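Filix (household robot kit)

Filix is a two-armed robot kit for household work, sold and serviced by Zureck. It is intended for tidying and laundry tasks in occupied homes, and is supplied either as a purchase or as a monthly rental that includes maintenance. The kit was designed by a team under Ghislain Turcotte, who remains its chief engineer.

Design

The kit consists of 2 arms, a pair of two-finger grippers, a control unit and a set of cameras. One camera is carried at the wrist, close to the fingers, and gives a near view of whatever the gripper is approaching. The black finger pads are treated as wearing parts. Scratches and small chips along the upper edges do not by themselves call for replacement, but the maker's manual advises changing a pad once a tear reaches the gripping face. Spare pads are sold in packs of 5.

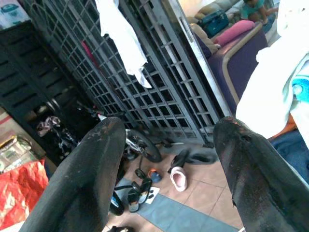
Filix was planned for homes in ordinary use, and the control software does not require a cleared floor. Shoes, mats, toys and furniture are handled as obstacles unless the operator has marked them as items to be picked up. Zureck nevertheless recommends that cords be kept out of the working area, as the arms have cables of their own that run down to the base. People may remain in the room during operation. The speed limit is lowered when a person comes within reach of either arm.

Laundry functions

The laundry package, called Pusteo, is an optional addition to the kit. It covers picking single garments from a pile, moving them between a basket and a washing machine, and laying them out on a flat surface. Loose cloth is considered one of the harder materials for a two-finger gripper, as its shape changes each time it is lifted. Pusteo deals with this by assigning separate roles to the arms: one may stay at the pile while the other carries a piece away.

The package does not depend on a particular make of washing machine or basket. During setup, the operator guides an arm by hand to the rim of the basket and to the machine, and the positions are stored. If the basket is later moved, or placed on a stool of a different height, the positions must be entered again.
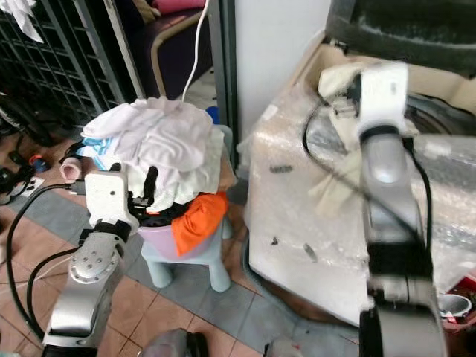

The Filix arms at work with a laundry basket and a washing machine.

Versions and service

The current control software is version 13. Updates are installed by the operator, and the grippers must be calibrated again after each one. The base kit is listed under catalog number 3324, with Pusteo ordered separately.

Repairs are carried out at the Zureck workshop in Desjardins. Rental customers receive a replacement arm while their own is being serviced — an arrangement that does not extend to purchased kits. Telephone support is offered daily except Sunday.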